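Voletska Opens Ripening and Packing Line for Winter Pears at Sistberg

SISTBERG. Voletska, the fruit storage and packing company, has put its new winter pear line into regular service at the Sistberg site. The line combines controlled ripening rooms, a sorting section and a packing hall under one roof. It replaces a split arrangement in which fruit was held at Sistberg and trucked to Pudevano for packing.

The Sistberg site now has 36 ripening rooms, each with its own cooling, airflow and ethylene controls. Operators can bring a room from holding temperature to ripening temperature without affecting the rooms next to it. Combined capacity is 1,549 pallets.

Pears are picked firm and finish ripening after harvest. Fruit that goes straight from cold storage to a store shelf often softens unevenly, and shoppers may find one pear ready to eat and another still hard. Under the Sistberg process, fruit is warmed in stages, exposed to a measured dose of ethylene, vented, and cooled again before packing. Firmness is checked by sample at the start and end of each cycle, and lots that fall outside the buyer's range are held for a second check.

"The old route had two handling points too many," said Joana Prata, head of operations at Voletska. "Each time a bin of pears is moved, some of the fruit picks up bruises that will not show until several days later. Ripening and packing in the same building takes those moves out."

Construction work was carried out by Hervieu, which also supplied the door seals and the air ducting. The ducts run along the ceiling of each room and pull air through the pallet stacks from side to side. During test runs, the fans were found to leave a warmer zone at the rear of the longer rooms. Hervieu fitted adjustable baffles to correct this, and the change was made in all rooms of that type before commercial fruit was loaded.

Growers delivering to Sistberg should note the following changes to intake:

Bins must carry a lot tag on two adjacent sides.
Pick date and orchard block are required on every tag.
Mixed-variety bins will be turned back at the gate.
Trucks are unloaded in order of booking. The gate opens for booked deliveries at 5 a.m.

Tag forms issued for the Pudevano site remain valid until the end of February. After that, only the new form will be read by the intake scanners. Growers with a large stock of old forms may exchange them at the Sistberg weigh office.

Packing formats are unchanged. Buyers can order pears in single-layer trays, in bags, or in bulk cartons. Fruit is released at one of two firmness grades, marked "Firm" and "Ready" on the carton label. The Firm grade is meant for stores that hold stock for several days. The Ready grade is meant for quick sale and should be kept chilled until it goes on display. Stores that display pears in baskets or bins are advised to keep the fruit shallow, as the weight of upper layers will mark ripe pears underneath.

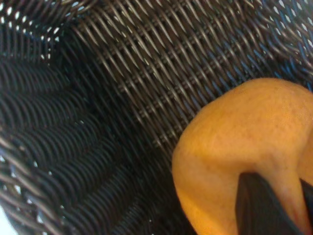 Should Ready-grade pears be stored next to bananas or apples?

Keep them apart unless faster softening is wanted. Bananas and apples give off ethylene, and pears that have already been through a ripening cycle respond to it quickly. In a back room with limited space, place the pears closest to the cold air outlet.

The Pudevano site will continue to handle apples and late plums. Staff who worked on the pear line there have been offered posts at either location, and training on the room controls is being given at Sistberg by shift.

"We will run the first season with conservative settings and review the firmness records when it ends," said Aidan Keane, technical manager at Voletska. "Cycle times may be shortened for some varieties after that. Buyers will be told before any change is made."

About Voletska

Voletska stores, ripens and packs tree fruit for retail and food service buyers. It operates sites at Sistberg and Pudevano.

Press contact: Voletska Communications Office, Sistberg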